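Product Review: Cerham Hand Basket, Yellow
Equipment and Stores – Small Items
Wednesday, April 22, 2020

The Cerham hand basket is a perforated plastic shopping basket of the familiar supermarket pattern, supplied to this office by Rowlands for assessment as a carrier for stationery and light hand tools. Two baskets were purchased at the ordinary price. They replaced the lidded Sturnero tubs formerly kept at each workbench, which were sturdy but tended to become a home for anything without a labelled place.

The assessment covered 90 days of normal use. Staff were asked to store the everyday items in the basket at the end of each session and to set them out again on the bench at the start of the next. The usual contents were a marker, a utility knife and a tape measure.

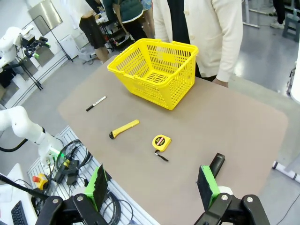 Is the basket suitable for small items such as pens?
Pens and markers can be carried in it provided they are laid flat, although a slim barrel placed upright may work its way into one of the openings. A shallow tray liner is recommended for anything smaller than a pen.

The colour deserves favourable mention. Bright yellow is readily found on a crowded shelf, and baskets left in the wrong room were returned promptly. The slotted sides allow the contents to be checked at a glance, and dust and pencil shavings fall through the base when the basket is tapped over a bin. The same openings make it a poor choice for paper clips, spare blades or loose screws, all of which should be kept in a closed container.

The handles fold down along the rim and do not obstruct loading. Comfort is acceptable over short distances. 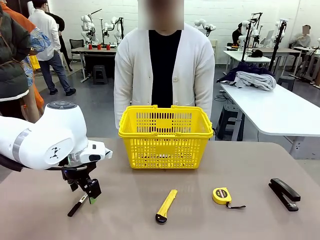 With heavier contents the grip becomes less agreeable, and staff carrying a full load between floors preferred to support the basket from beneath. Cleaning was straightforward with warm water and a soft brush, but the corners of the slots require some patience. After 40 washes the plastic showed light scuffing and no loss of colour. Utility knives must be stored with the blade fully retracted, as the basket offers no protection to a hand reaching in.

The Cerham basket is recommended for bench and counter use. It is not recommended for storage of liquids or fine hardware. Orders may be placed through the Zuvesach catalogue under household carriers, and liners are to be ordered separately.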